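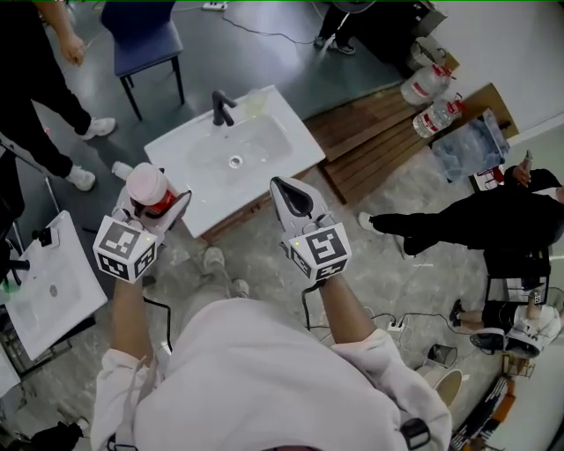 Have you had the aerator off yet, Herman Gunawan asked on the first reply, and is it only the cold side or both? Fair questions, and I should have put both in the ticket when I opened it, sorry! Both sides, and no, I hadn't touched the aerator at that point. I've now had it off more times than I'd like.

Ticket: Washroom sink, slow flow, slow drain and a smell
Opened: 10/3/22
Vanity: Jenness
Faucet: Nullent gooseneck, black
Opened by: Yusri Hartono
Status: Waiting on part

I'll keep everything in one running log so whoever picks this up at Oltetti doesn't have to dig through my emails (there are a lot of them, I get going and can't stop).

What's wrong

Three things, possibly related, possibly not. The flow out of the gooseneck has dropped to a sad little stream. The bowl takes ages to empty, long enough that the soap scum settles on the white before the water's gone, and then you're wiping it all over again. And there's a smell from the drain first thing in the morning, a sort of old-vase smell. It's a shallow bowl, so when the drain is slow you notice it fast.

Before anybody asks, the shutoffs under the vanity are both fully open. I checked, and then I checked again with the flashlight.

Log, first go

Cleared the area before starting. The big water jugs stay on the slatted wood beside the sink, they're fine there and I wasn't about to haul them across the room. The bag or bin with the crumpled plastic I moved over so I could kneel. The little plastic cup by the faucet I kept, it's handy for catching the bits when you unscrew things.

Unscrewed the aerator. Grit in the screen, quite a lot of it, greyish, some of it stuck on hard. Soaked it in vinegar over lunch, scrubbed it with an old toothbrush, put it back. Flow was better for the rest of the day and I was very pleased with myself. By the next morning it was back to a dribble, with fresh grit in the screen.

Log, drain

Pulled the drain stopper and got out a wad of hair and goo that I won't describe. Poured in hot water (not boiling, I've read you shouldn't with some traps), then baking soda, then more hot water. The bowl emptied in 24 seconds after that from full, where before I'd given up timing it. So I'm calling the drain mostly sorted. The smell went too, then crept back, weaker.

Herman wrote again here to say the smell is often the overflow channel and to squirt cleaner down it with a bottle brush. I couldn't find an overflow hole on this basin. Is there supposed to be one? The Jenness sheet shows the vanity from the front and nothing else, so it's no help at all.
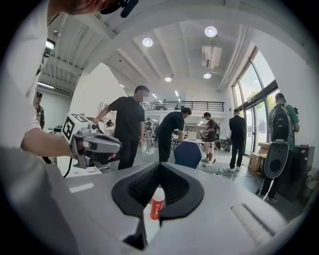 So I left the overflow question alone and went back to the faucet, which was bugging me more. With the aerator off completely and the cold opened all the way, the flow was still weak. That tells me the screen isn't the only problem, something further back is shedding grit or blocked with it.

Log, supply lines

Shut both valves, put a bucket under, took the flexible lines off the faucet end. Ran each one into the bucket for a few seconds. Cold came out strong. Hot came out strong too, with a burst of brown at the start that cleared up. So the water's getting to the faucet just fine and dying inside it!

Put it all back together. One of the washers looked squashed so I swapped it for one from the drawer. Dry under there overnight, I left a sheet of paper towel on the cabinet floor and it was still crisp in the morning.

Rang Najafi, where the faucet came from. The fellow at the counter said to look at the cartridge, and that the older Nullent ones break down around the seal and let little crumbs go up the spout. He has a replacement in the catalogue but none on the shelf, and it could be October before it's in. I said put my name on 2 of them.

Where I'm at now

Drain: working, I'd like it watched. Smell: faint, mornings only. Flow: still poor, bearable if you clean the screen every second day, which I'm doing.

What I need from your side

Can somebody confirm whether the cartridge comes out from the top on this model, or whether I have to drop the whole faucet out of the basin? I've had a go at the handle and can't find a set screw anywhere. I don't want to force it and scratch the finish.

Also, does this Jenness basin have an overflow or not? If it doesn't, I'll stop looking, and we can try the trap next. I'm happy to take the trap off myself, I just want to know what size of washer to have in my pocket before I do.

Leave the ticket open please. I'll add to it once the cartridges show up.

Yusri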